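首页　被褥　床垫与保护垫　布巾　养护知识　联系我们

Jarance 奶油色绗缝垫褥

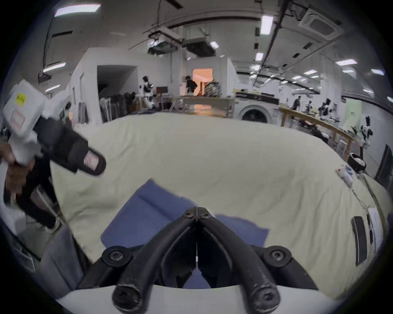
我们店里卖被褥的年头不短了，来来回回换过好多款，只有这一款垫褥一直没舍得下架。老顾客进门常常不看别的，先伸手到货架上摸一摸它，摸完了才跟我们打招呼。它的颜色是那种带一点暖意的奶油色，不是雪白，放在旧木床上也不显得突兀，跟深色浅色的床单都搭得起来。

先说它是怎么来的吧。最早的样品是 Wiesława Zieliński 在 Tomaszewski 的小作坊里一针一针试出来的，她嫌市面上的垫褥要么太薄，躺上去能感觉到床板，要么太硬，翻个身都沙沙响。她前前后后改了七稿，第七稿送到我们这里的时候，店里几个人轮流带回家睡了一阵子，大家都说好，这才定了下来（我自己那床到现在还在用呢！）。

面料是纯棉，里面填的是蓬松的棉絮，用绗线一格一格固定住，睡久了不容易跑到一头去。因为填得足，刚铺开的时候会鼓鼓囊囊的，有些皱，边上也会拱起来一点，请不要着急，用手掌从中间往四边慢慢抚几下，放一个晚上，自然就服帖了。您要是急性子，拎着两个角抖一抖也行，就是费点胳膊。

除了铺床，它还有不少别的用场。好些做手工的顾客买回去是铺在大桌子上的，熨衣服、裁布、拼被面都在上面做，软硬刚好，东西放上去不打滑，也不磕碰桌面。家里有小娃娃的，白天拿它铺在地上，让孩子在上面爬，晚上收起来塞进柜子里。还有一位顾客拿它垫窗台，给猫睡，我们听了也只好替猫高兴。

说到布巾，顺便提一句跟它一起卖得很好的蓝色软布，长方形的，一块不大，薄薄软软。在垫褥上做活儿或者吃早饭的时候，先把蓝布摊在面上，弄脏了单洗这一块就好，省得动不动就洗整床垫褥。布是棉的，越洗越软，皱巴巴的也不要紧，我们自己从来不熨。

规格与价目
宽度：90 厘米（单人），另有双人尺寸，请来电询问
颜色：奶油色
填充：棉絮
绗缝：方格
配套蓝布：每包 2 块，可单买
产地：Zindau

洗涤的事情，Kazimiera Kaczorowski 每次都要在柜台前跟人讲上半天，我把她的话缩短了写在下面。冷水或温水洗，洗衣液少放，洗衣机不要塞得太满，单人的垫褥一个人占一桶最好。晾的时候平摊，两根绳子并排搭着，中途翻一次面。天气好的话，大约 9 个小时能干透，阴天就请多等一等，里面没干就收进柜子，会有一股潮味，很难去掉。不要漂白，也不要用烘干机的高温档。平时不洗的时候，隔些日子拿出去晒晒太阳，拍打几下，又会蓬起来。

有顾客问能不能定做尺寸，能的。把长宽量好写给我们，最好把床头有没有立柱、四角是圆是方也一并写上，我们转给作坊排期。每年十月入秋以后订单比较多，要等得久一些，想赶在天冷前换上的，请早一点告诉我们。Ziseck 一带的顾客可以自己到店里来取，顺便看看别的颜色的样布，喝杯茶再走。

收到货以后，拆包请别用剪刀尖往下划，垫褥压得紧，很容易划到面子上，用手撕开封口就可以了。

本页更新：2005年1月28日

相关商品
Jarance 绗缝垫褥（双人）
蓝色软布
方格薄被
荞麦壳枕芯
棉布收纳袋

联系我们 | 订购与退换 | © 2005 Jarance 家居布品 保留所有权利 | 返回顶部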